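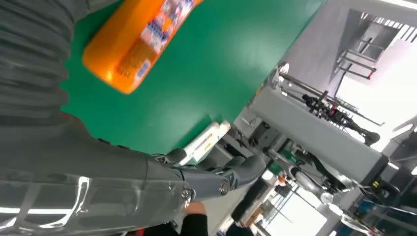
Menport Tabletop Handling Set: README and house rules

Welcome, and thank you for reading this before unpacking the archives. The set holds 3000 short episodes of a robot hand picking up, moving and putting down ordinary packaged goods on a table. It was recorded at the Cevier workshop in October, and this release is dated 4 Dec 2025. A good half of this file is about how we work, and we hope it will be as useful to you as the recordings themselves.

What you get

Each episode is one folder with the wrist video, the joint readings, the finger readings and a short text note from the operator. The notes are informal and we left the spelling alone. Episodes 261 to 275 were recorded with an older finger calibration. They're fine for looking at, but please keep them out of anything that depends on fingertip position.

Rules for the table

These grew up over time, mostly from small annoyances, and everyone who records for us follows them.

Only the goods for the current episode go on the tabletop. Tools, phones and coffee live somewhere else, please, even for a minute!

Bottles go down closed. They may lie on their side or stand, whichever the episode card calls for, and a bottle that rolls over the edge is logged as a drop and left alone until the arm has stopped.

Small cartons are swapped for fresh ones once the corners go soft. A crushed carton grips quite differently from a new one, and we would much prefer to spend a little on packaging than puzzle over odd force readings later.

Glare on the table is allowed. We tried to chase it away with blinds and gave up, and people training on the set have told us they like having it.

Rules for people

No more than 6 people in the recording area, counting the operator. Say "arm live" out loud before enabling motion, and wait for an answer from anyone within reach. Stop buttons are tested at the start of every session, and the test goes in the log with your initials. Nobody reaches over the table while the arm is enabled, however slowly it seems to be going.

Bystanders who turn up in the wrist video have agreed to it in writing. If you spot a face that is clear enough to recognize, write to us with the episode number and we'll blur it in the next release.

Using and sharing

Research and teaching use is free under the Yule terms, included in the folder called "license". The Volleck loader reads the folders as they are, with no conversion. Corrections to the notes are very welcome, one episode per message if you can manage it.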